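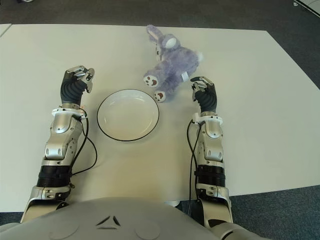
Obed Quartey: 손목 케이블 고리가 너무 큽니다. 팔을 안쪽으로 접을 때 어딘가에 걸릴 겁니다. 양쪽 다 타이로 한 번씩 잡아 주세요.

8월, 오후 9시
글쓴이: Nana Eshun

타이로 잡으면 손목 회전할 때 당겨집니다. 지난번에 그렇게 했다가 커넥터가 빠져서 일부러 여유를 뒀습니다. Wasley 공방 작업대에서 계속 조정 중이고, 과제는 접시에 인형 올리기입니다. 파지력은 지금 40%로 두었습니다.

Osvaldo Pellegrini: 40이면 털 인형에는 셉니다. 낮추고 손가락을 더 깊이 넣는 쪽이 낫습니다.

Nana Eshun: 낮추면 들다가 떨어집니다. 보라색 인형 세 개로 해 보는 중인데 접시 쪽은 이렇습니다.

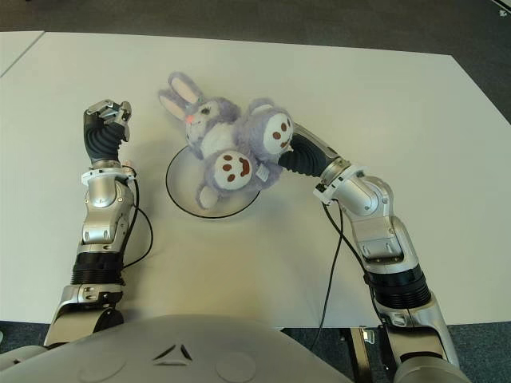

Kwesi Bonsu: 저는 힘보다 접근 각도 문제라고 봅니다. 옆에서 밀고 들어가면 인형이 같이 밀립니다. 위에서 내려오게 경로를 바꿔 보세요.

Osvaldo Pellegrini: 위에서 내려오면 팔꿈치가 한계각에 걸립니다. 저희 Pinico 팔도 그랬습니다.

Nana Eshun: 작업대를 낮추면 될 것 같기도 합니다. 내일 각도부터 바꾸고 로그 올리겠습니다.

Obed Quartey: 케이블도 다시 봐 주세요.

검색어를 입력하세요 검색
문의: 게시판 관리자 | © Tatodau 자작 로봇 게시판 | 맨 위로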